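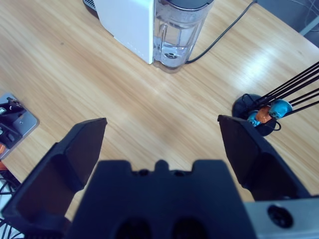

The tabletop, light wood with a honey-colored grain.

I've been using Nundley furniture wax since June and I'm nearly through my second tin, so I guess I have opinions! A tin is $18 and it smells like oranges and old church (in a good way, though my sister-in-law Tsegereda disagrees and opens every window).

It goes on easy with an old T-shirt. Use less than you think. My first coat was way too thick and I spent a whole evening buffing out smears while my dinner got cold. The second time I left it 2 hours and it came up lovely, soft to the touch and not at all shiny.

Coffee rings? Still a problem if you leave a mug sitting overnight. The Varma oil I had before was better for that, but it took forever to dry and left my sleeves greasy.

My one real gripe is the lid. I've been prying it off with a butter knife. Four stars, and I've already ordered another.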